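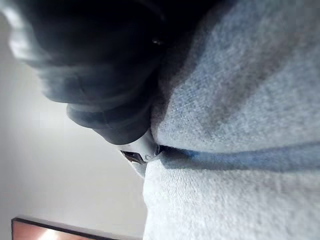
Elin Cadwaladr thinks we're spoiling the opening of season 2 by putting the radio voice in the subtitles before you can really hear it, and she wants that line pushed back until the door closes. Her note came in overnight and it's a long one, so I'm copying the main bits in here before I lose them.

June, Flalldale subtitles, season 2, mostly episode 1 with a bit of 4

So. I watched the opener again with the sound off, the way Danica does it, and then with the sound on and my eyes half shut, and I think Elin is right about the radio. With the sound on you get a mumble under the kettle and you lean in a little. With our subtitles you get the whole weather report in clean white text and you know straight away that the road's closed, and that takes the air out of the moment when Beddoe walks up and finds the barrier. I loved that moment the first time! I yelled at the TV!

What I tried this morning:

Moved the radio line so it starts on the door. Reads fine, but now it sits on top of the sister's "well, go on then," and two speakers in one subtitle is ugly.

Then [radio, indistinct] from the kettle to the door, and only the last four words of the report after it. Much better. Keeping this one unless Danica hates it.

Also tried italics for the radio the whole way through, like we did in season 1. I'd forgotten how hard those are to read against the snow. Went back to plain. 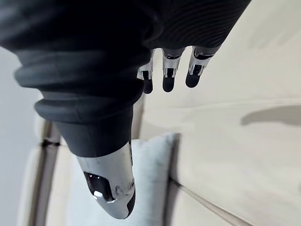

Gray hand, three fingers and the thumb pointing down.

Line count for the season is 2,537 after today's merges. I wanted it lower, but episode 4 is the dinner party and everybody talks over everybody – there's no way to trim it without losing the joke about the horse, and I'm not losing the joke about the horse. I did join up a lot of the little one-word answers in the second half. Roughly 300 of them across the season could go the same way, if we agree that "Yes." doesn't need its own subtitle every time somebody nods along. Danica Lazarević says leave them, people who can't hear it want the rhythm too. Fair point, and I go back and forth on it. In the dinner scene I'd keep them. In the police interview I'd merge, it's just flicker otherwise.

Names. We have "the Plarkavley" and "Plarkavley" both, sometimes in the same scene. The characters say it both ways, so I checked every one against the sound, and most of them do have the "the" if you listen hard (the old man swallows it). Three I can't decide on, marked in the file. Please somebody with better ears.

Reading speed is OK nearly everywhere now. Bad spots left:

Ep 1, the phone call in the car. Far too fast. I cut "I mean" and "you know" and it still isn't enough.
Ep 4, the toast.
Ep 4, the argument in the hallway, but I think it should feel like too much, so maybe leave it. 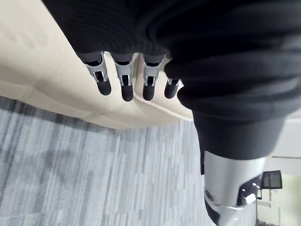
The song over the end of episode 4 is still blank. I typed out the words by ear and I'm sure about the chorus, less sure about the second verse, where it's either "harbor" or "harder" and both sort of make sense. I'd sooner put [song continues] than guess. Elin, if you've got the version without the dialogue on top, could you send it?

Small thing about season 1 while I'm here. I'd like to go back and fix the barking. We have [dog barks] on a dog that's clearly two farms away, and after seeing the finale I realize the distance matters, so it should be [dog barks in distance] every time until the dog turns up. I got a bit emotional over that, which is silly for a sound label, but what a finale.

Tomorrow: the car call again, then start on 5. Haven't watched 5 yet and don't want to hear about it. Danica, that means you.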